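Section 4: Oiling and looking after your Jokenham worktop

By now your worktop should be cut, fitted and screwed down, and you may well be tempted to put the kettle on it and call the job finished. Please do have the cup of tea, but stand it on a saucer! Bare wood is thirsty and will take up tea, beetroot and washing-up water just as gladly as it takes up oil, and a ring that goes in before the first coat is a nuisance to sand out.

This section covers the first oiling, the weeks afterwards, and small repairs. If your worktop came already oiled (there will be a green sticker on the underside, near the left-hand end), you can go straight to 4.3.

4.1 Before you begin

You will need the following:

The 300 ml tin of Suler worktop oil from the fittings box
2 lint-free cloths, or an old cotton pillowcase cut up
The sanding block and the fine paper wrapped round it
A saucer or jam jar lid to pour into
Rubber gloves
A bucket of water, kept outside the back door

A straight run of 1,092 mm, our shortest length, will use well under half the tin for its first treatment. Longer runs and corner pieces may need a second tin, and it is worth having it in the house before you start, as a pause halfway along will leave a line.

Try to choose a dry day and a room at an ordinary comfortable temperature. Viktória Kun, who wrote the first edition of this guide, always did hers straight after breakfast so that each coat had the daylight hours to settle, and we still think that is good advice. An evening start is perfectly all right too, provided you can do without your kitchen until morning.
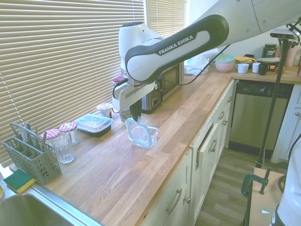
Fig. 9. Oak worktop under a window, with jars and food containers kept along the back.

Pay particular attention to any stretch that runs beneath a window. Strong sun will change the colour of oak over the months, and anything that stays in one spot all that time will leave a paler patch where it stood. Shuffle your jars and canisters along every so often and the whole surface will mellow together. Condensation is the other thing to watch in winter, so run a dry cloth along the sill each morning in January and thereabouts.

4.2 The first oiling

1. Take everything off the worktop, including the bread bin you have been meaning to move for days.

2. Sand lightly along the grain with the fine paper. You are only taking off the fuzz, so let the block do the work and keep your elbow relaxed.

3. Vacuum up the dust, then wipe over with a barely damp cloth. Leave until the wood feels quite dry to your palm.

4. Shake the tin, open it, and pour a little oil into your saucer. For the shortest run, 50 ml is plenty for one coat.

5. Put on your gloves and work the oil in with a cloth, following the grain. Go right into the back edge and round the sink cut-out, and do the end grain twice.

6. Wait 20 minutes, then take a clean cloth and wipe off every bit of oil that is still sitting on the surface. It feels wasteful, we know, but oil left lying there turns sticky and will hold crumbs for weeks.

7. Leave overnight and repeat steps 4 to 6 the next day. If you begin on a Tuesday morning, you can cook on it with a clear conscience on Thursday.

CAUTION: Cloths soaked in oil can heat up and catch fire by themselves if they are screwed up and left. Put used cloths straight into the bucket of water outside, then spread them flat in the open air to dry before you throw them away.
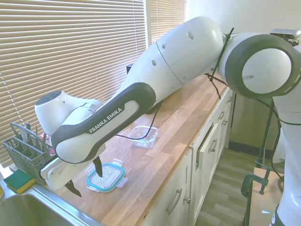
Note: The underside wants oil as well. If only the top is treated, the two faces take in moisture at different rates and a long board may begin to cup. One coat is enough underneath, and it needn't be beautiful. Those of you who have fitted your worktop already can still reach most of it by lifting out the drawers.

4.3 Day-to-day care

Wipe up spills when you see them, using a soft cloth wrung out in warm water with a drop of washing-up liquid. Dry the surface afterwards. Bleach, scouring pads and cream cleaners are all too harsh and will strip the oil out.

Wet things do the most harm when they sit. A colander left to drip, a tin of tomatoes with a damp bottom or a lid put down to dry will each leave a mark in time, and the tin will leave a black one, as iron and oak react together. 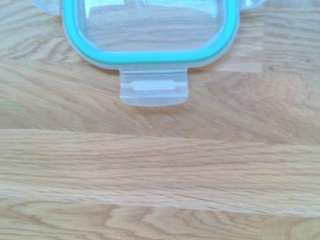 Hot pans need a trivet with feet, so that the air can get underneath. A folded tea towel does for a warm dish but will not protect the wood from something fresh off the hob.

Every few weeks, sprinkle a few drops of water on the part you use most. If they stand up in beads, all is well. If they sink in and leave a dark spot, give that area a fresh coat as in steps 4 to 6 (you needn't do the whole run).

4.4 Small repairs

Water rings: sand gently along the grain, a little wider than the mark, then oil.

Black marks: rub with half a lemon, leave for a few minutes, rinse and dry. Repeat if the mark is stubborn, then oil.

Dents: lay a damp cloth over the dent and touch it with the tip of a warm iron for a few seconds at a time. The fibres will swell back up. Let the wood dry overnight before sanding.

Deep cuts and open joints: please leave these alone and write to Lumturie Kolev at the Plullton workshop, enclosing a photograph and the batch code from the underside. She will tell you whether it can be filled at home or wants a new strip.

Section 5 deals with sealing round the sink and taps.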